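Two arms, one bench: where the build is up to

I've been putting off writing this until there was something to report, and now there is enough. The two-arm build at Pinwood is past the stage of being a pile of printed parts. It moves, it picks things up most of the time, and I can leave it set up between sessions, which has made more difference than any part I've bought.

For those who haven't followed along, Pinwood is the shared workshop I joined when I ran out of room at home. I pay for a bench by the month and I'm mostly in after tea, from 7 until they want to lock up. The arms started in my garage. The first one took most of last winter. The second went together in a few weeks in April, mainly from knowing what not to do.

The printed parts are all black because that's the filament I had the most of. I used 4 spools, including the failures. The failures were nearly all finger parts. The first fingers were blunt and fine for blocks, but hopeless with anything slim lying flat. They'd touch down either side of a pen and roll it away. I redrew them with a narrow, tapered tip and a wide base, and put a small step on the inside edge to catch under things.

I've stopped testing on blocks altogether. The job now is stationery: pens, a pencil, a couple of highlighters, and a hinged blue case for them to go in. It's cheap, it's always lying about, and every piece behaves differently. A pencil with flat sides stays put when you nudge it. A highlighter is fatter and slippery, and the clip on the cap gets in the way if it's facing up. The thin black pens are the hardest to pick up and the easiest to drop in the case, as there's plenty of slack around them once you're over the wall.

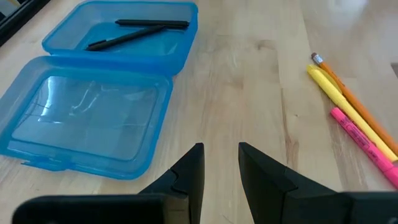

The frame and the mounting

I went back and forth on this for too long. At home the first arm was clamped to the edge of a desk, and every fast move shook the desk. Sang Mạch talked me into aluminium extrusion and I'm glad of it. The rails run along the edges of the bench top, with uprights and bracing, and the arms hang from above so the table is left clear for the work. It cost more than I wanted to spend. The corner brackets came from Jolent and the T-nuts from Bhuiyan, and I ordered too few T-nuts twice.

Hanging the arms did cause one problem I hadn't thought about. When the power goes off, the arms sag down and the fingers land on the table. I now park them low before switching off. I'd like a proper brake or a spring in the shoulder at some stage, but it's not stopping anything.

Cables

I'd run the servo cables on the outside of each arm, tied every few centimetres. On the first arm I tied them too tight at the elbow and one pulled out of its plug partway through a reach. There's a decent loop at each joint now. It looks untidy and I've left it.

Each arm has its own power supply. I tried running both from one and the voltage dipped whenever they moved together, which made the controller reset. I wasted an evening blaming the software for that.

Software

I'm using Nondiso for the control side. It handles the two arms as a pair without much fuss, and the logs are readable. I had the gripper closing speed set far too high for the first few weeks. Dropping it by half did more for the pens than the new fingertips did, which was a bit annoying after all that printing.

I count a run as 10 minutes of picking and placing with nobody touching anything. I've had several clean ones with the pencil and highlighters, and so far none that included both thin pens. The usual failure is that a finger lands on the rim of the case and pushes the whole thing sideways, and then every placement after that is off. Sticking the case down would fix it, but I want the arm to cope with a case that has moved.

Lighting is the other thing. The bench gets daylight for part of the day, and the pale timber throws glare straight back into the wrist camera. A spot that works at lunchtime can wash out by mid afternoon. A desk lamp evens it up after dark, and for now the evening runs are the better ones.

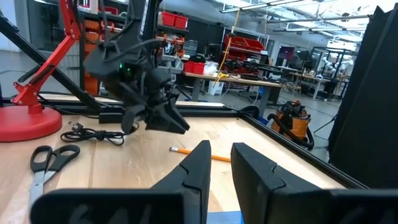
Dzintra Sepp wrote in after the last post to say that she'd stop tuning for a while and just let the arms run. Her pair did more than 2,000 picks before a gear stripped, and she says she learned more from where the wear showed up than from any of her test sheets. She also recommends greasing the wrist gears before the first long session, and keeping a spare printed set in a drawer.

I've printed the spare set. The grease is on order, and I'll pull the wrists apart when it comes. After that I'll try the long sessions, starting with the pencil and adding the pens once the case problem is sorted.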